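To: irnholm-swap list
From: Ebise Demissie
Date: 11/05/2024
Subject: Re: kitchen table / where does everything go??

Hi all, quick one, typing between loads of laundry so forgive the state of it.

Answering the message from Yimer below first and then my own stuff. I left the quoted part at the bottom this time because the digest people complained they couldn't follow.

Yes to the shelf swap. Yes to the jars, if the lids are still with them (last batch had 2 lids between the lot of them and I ended up using saucers). No to the bread bin, sorry, I've got no counter left. I can collect any evening after the bus gets in. Text first please, the bell is dead again.

On the question of the table. I have read everybody's advice and I think we're talking about different problems. Those of you with a pantry keep saying put it in the pantry. I don't have a pantry. I have one tall cupboard with the boiler taking up the top half of it, and I have the round table. So every bag that comes in the door lands on the table and there it stays till somebody wants to eat. My mother did the same thing and so did hers, and they both had bigger tables.

What I tried last month was the Gravent method, the one that got passed around here in May. For those who joined after: you clear the whole surface on to a sheet on the floor, then you only put back what gets used at the table. Fine. Did it. Took the whole evening, and then the sheet was on the floor for 3 days with all the stuff on it and we were walking round it in socks. So now I don't clear the table. I sort it where it is.
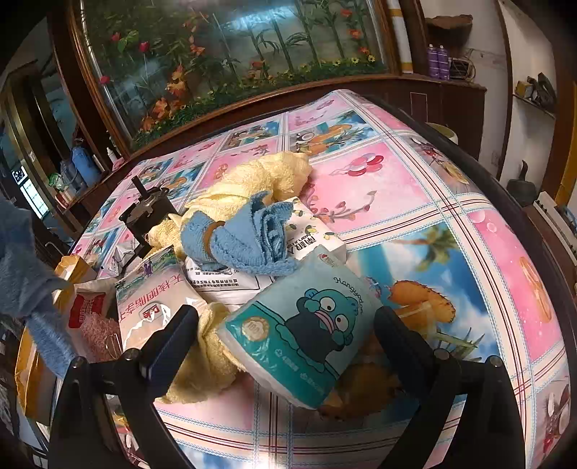

Flour and salt are where I always go wrong. I buy big because it's cheaper, and then there is nowhere for a big bag to stand. Prurnetti (the shop by the station, not the one up the hill) sells the lidded tubs and I've finally given in and ordered one, tall enough for a full sack with a scoop on top. Till it comes the bags live with everything else, and you can see how that goes, the big white one with the red writing leaning out at you and a towel pushed in with the groceries. Towels are the other half of my trouble. Clean ones come off the line and get dropped on whatever is closest. A rubber band round a folded one does keep it folded, I'll say that much, the blue one on top of the heap has held its shape fine while the yellow has gone wandering all through the pile. Going to band the lot of them this week. Plain brown bands, the ones that come round vegetables, I've a drawer full.

Order I'm going in now, for whoever asked:

Towels off first. They hide things.
Then anything with a blade or a cord. That goes back to the counter by the socket and does not come back to the table, I don't care who was making soup.
Then paper bags. Look inside before you flatten them!! I threw out a perfectly good bag of dried mushrooms that way.
Then packets, big before small. Small foil ones into a mug so they stop sliding under things.
Sacks last, they need two hands and somewhere to go.
Tissue box stays. It's a table, people sneeze.

The whole thing is done before the kettle's finished if you don't stop to read dates. Do the dates another day.

Somebody (sorry, lost the message) asked if a plastic cloth is worth it or if it just looks tacky. I wouldn't be without one. Flour wipes off, jam wipes off, tea wipes off if you get there the same day. Mine is the shiny kind with balloons and palm trees and orange slices on it, pink panels, blue panels, plaid running in between, and I've stopped apologizing for it. A busy pattern hides crumbs. Only thing is don't put a pan straight on it. And if you fold it for storage it keeps the creases for ever, so roll it. I roll mine round a cardboard tube from the fabric stall.

For a round table buy it bigger than you think. I measured flat across the top and forgot about the drop, so the first one I bought sat there like a hat. Gave it to my sister for her balcony.

Cute packaging, separate subject but it came up. I'm as bad as anybody. If it's got a cartoon on it, it comes home with me, and then no one is allowed to open it because it's too nice. The Hangyodon one is getting opened this week, I have told the household. If you want to keep the wrapper, slit it along the back seam and keep it flat in a book. A thing you bought to use and haven't used is just taking up table.

Boxes. Please stop leaving boxes at my door "in case they're useful". I know it's meant kindly. I have enough for the swap and for the next swap after it. If you've got lidded ones, shoe box size, then yes. Otherwise recycling.

Now the actual swap business, since I said I'd do it:

- Hall is the same one, side door, bring your own bags
- Table fee is still 2, pay at the door, coins if you can
- No opened food. Sealed flour, sugar, salt, rice all fine
- Towels and linens washed and folded please, and banded or tied in sets or they get mixed up in the first ten minutes
- Kitchen electrics only if they work and you've got all the parts. If the lid's missing write that on a label. There is a socket by the stage for testing
- Knives and blades wrapped. Newspaper and tape is enough

I need somebody to take the linen table because I'm on dry goods. It's not hard, you refold things and say no to people who want to leave curtains. Write to me off list.

Also whoever borrowed the long folding trolley, it's wanted back before the swap. Not cross. Just need it for the sacks.

The list is up to 164 members by the way, which is why the digest has got so long, so please trim your quotes (I know, I know, look who's talking).

Have to run, the machine's beeping.

Ebise

> Yimer wrote:
>
> Hello Ebise and all,
>
> I'm getting rid of the narrow shelf from our back hall, it's no good
> to us since we moved the coats. Would you swap it for the wire rack
> you mentioned? It's not pretty but it's solid. I also have a
> crate of glass jars and a bread bin, tin, a dent in one side.
>
> Other thing. Our kitchen table has dissapeared again. I did the sheet
> on the floor thing as per Gravent and it was lovely for one night.
> Now there's rice, dish towels, the hand mixer, post, a bag of I don't
> know what. We eat on our laps. My wife says we should get rid of the
> table altogether and see where the stuff goes instead, and I think
> she's only half joking.
>
> How do the rest of you do it? Is there an order to it? I start with
> the heavy things and run out of steam with all the small bits left,
> and those are the ones that spread.
>
> Also is a wipe-clean cloth any good, ours is cotton and it has
> had it. I saw one for 2000 in the old money at the market years ago
> and have regretted it ever since.
>
> Yimer
>
> --
> irnholm-swap: to leave the list send a blank message with
> "leave" in the subject line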